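Table Clear-Out at the Dirkville Workroom

Items left on the white tables are now sorted at the end of each month. Phones and phone boxes go to the Cestach desk, room 251, and are held for 15 days.
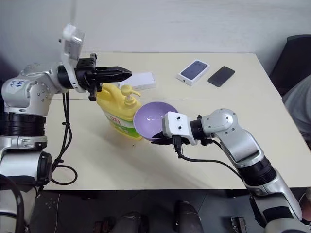
Dish soap, lavender bowl and phone on the table.

Dish soap goes back to the sink shelf with the pump head left on. Bowls go in the rack, four to a stack. Unmarked white boxes are opened before they are thrown out.
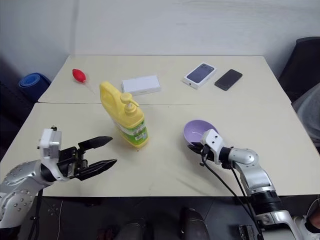 Air blowers belong in the Gosero drawer. Mats are stored rolled. Unclaimed items move to Aquino storage in June.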